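Notebook entry, Nov 24, 2022
Equipment planning, sorting cell, next budget period

The purpose of this entry is to record the position on equipment requests before the figures are submitted in March. The Fularance request covers spare gripper fingers, replacement cables and one set of sorting bins. Building blocks remain the standard test part. The existing stock is mixed in shape and includes sloped and round pieces, and no further purchase of blocks is proposed.

Finger wear is charged to consumables. The present allowance is $200 and was set before the cell went to two arms. It should be raised to $1000, with the balance moved from the Busano line, which was underspent.

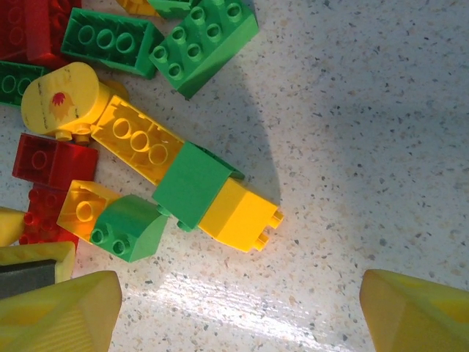
Should spare fingers be bought singly or in sets?
In sets. The supplier charges the same delivery fee for one finger as for a full set, and fingers from separate batches have not always matched.

Bins. Fahmy quoted 17 days for delivery. Jedton was cheaper but would not confirm a date. The quote from Fahmy is preferred, subject to the inside dimensions being confirmed in writing. Bins must be open at the top and fit side by side along the back of the table.

Cables. One spare per arm is to be held in the store, 2 in all. The cable runs outside the arm and should be treated as a wearing part. Clips are to be priced at the same time.
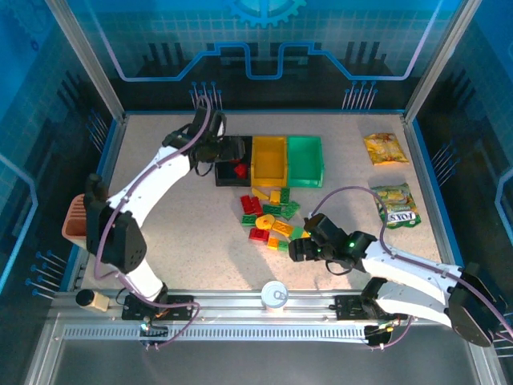 Cell with both arms on the front rail; black, yellow and green bins at the back.

A third arm was raised again. It is not supported for this period. The rail would have to be reviewed first, and no quote for that work has been requested. The item is carried forward without a figure.

Soft packages, such as snack bags, may need a different finger pad. Samples to be requested from Busano before any amount is entered.

Open items: written dimensions from Fahmy; price of clips; revised consumables line to be entered in the Fularance sheet.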